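My sister moved to Sekside in May, and since then she sends me a parcel when she has time. It is never a big one. The last one was 305 grams on the label of the post office, and the one before was 332, so she is becoming lighter with her gifts or heavier with her wrapping, I cannot say which. Inside there is always something sweet, because when we were children our aunt gave us 300 rupees for the holidays and we spent all of it on sweets before the second day.

I want to write a little about how I empty the snack cupboard, because three people have asked me after my last post. It is a small job but I do it with attention.

First I take everything out. I mean really everything, also the things at the back which I know are there and do not like. Then I put it on the counter and leave it there while I drink my tea. If I start to sort immediately, I put all of it back in the same place and the evening is lost.

After the tea I make the groups. Hard sweets go in the tall glass jar from Manurung, the shop near the station where I also bought my bread knife. Wafers and biscuits go in the tin. Dried things, which open badly and then lie in the cupboard with a clothes peg, I try to eat first. My neighbour Rizwan Gunawardena keeps his dried fruit in the fridge, and he says it stays softer. I tried it for one month and I found it too hard for my teeth, so we do not agree.

The paper bags I keep. I have a drawer for them, and my husband has stopped to ask why. A bag with a nice print can carry a present again, or some lemons for a friend.

Small things which are not food also arrive on the counter on these evenings, and they must go back to the games box before I lose them. We play cards on winter nights and we are always missing something.

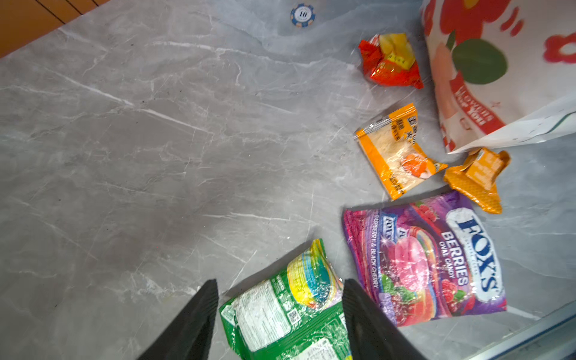 *Fox's Berries, the wafer, the "FLOWERS FOR YOU" bag and one 10 chip.*

The Fox's are raspberry and black cherry. I like the berry sweets more than the mint ones, although my sister thinks this is a childish taste. They will go in the jar, and I will hide the jar behind the rice.

For the next parcel I have asked her for the ginger biscuits from Closavport. She says the shop closes early and she works until six. I will send her some tea first, then perhaps she will find the time.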